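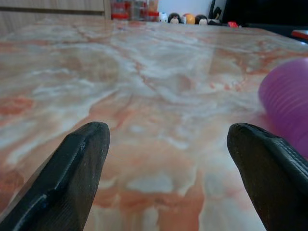
Silton Adds Marble-Patterned Tabletops to Its Dining Range

Products | Showrooms | Care Guides | Contact

News > Company > Press Releases

October - by Uliana Didenko

Silton has added a marble-patterned tabletop to its Belleck dining range, the company announced. The glossy surface combines cream, white and grey swirls with veins of salmon pink and rust orange.

The tabletop will be offered in 2 sizes and supplied to 57 showrooms. A first run of 1,000 pieces has been ordered.

"Customers asked for warmer colors in the dining room," said Uliana Didenko, head of product at Silton. "This pattern meets that request."

Orders open this month - delivery dates will be confirmed by each showroom.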